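Plastic bags, still

Every April I ask whether a machine can put away groceries yet. Rigid items are mostly solved. Flemex quotes 964 picks between faults on boxed goods, and I believe it. Bags are another matter. A thin film has no fixed shape, it reflects light, and depth sensors see straight through parts of it. 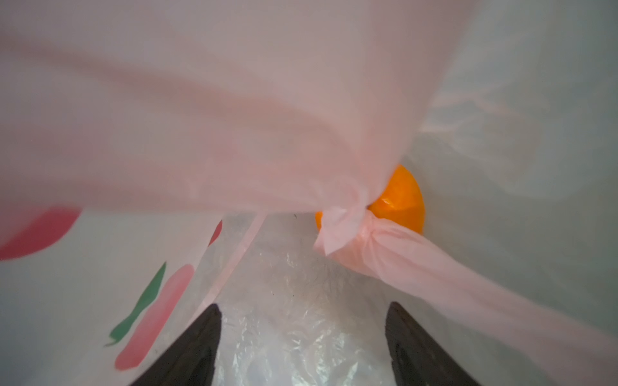

Knotted pink film, with something round and orange just behind it.

A knot is the worst case. The Lozano planner needs a grasp point that stays put, and film moves as soon as a fingertip touches it. My log for the Woltdale task set has 145 attempts at bag handling and 44 clean finishes. Most failures were double grasps – two layers pinched where one was wanted. 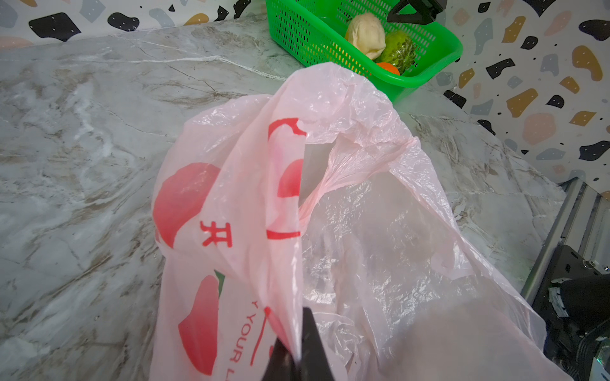
Fingertip on a fold of the bag, green basket behind.

Prundham's release notes list tactile sensing for the next version. Until then I would trust an arm with cans and leave the bags to a person. Cycle time is almost 2 minutes per bag, before any retries.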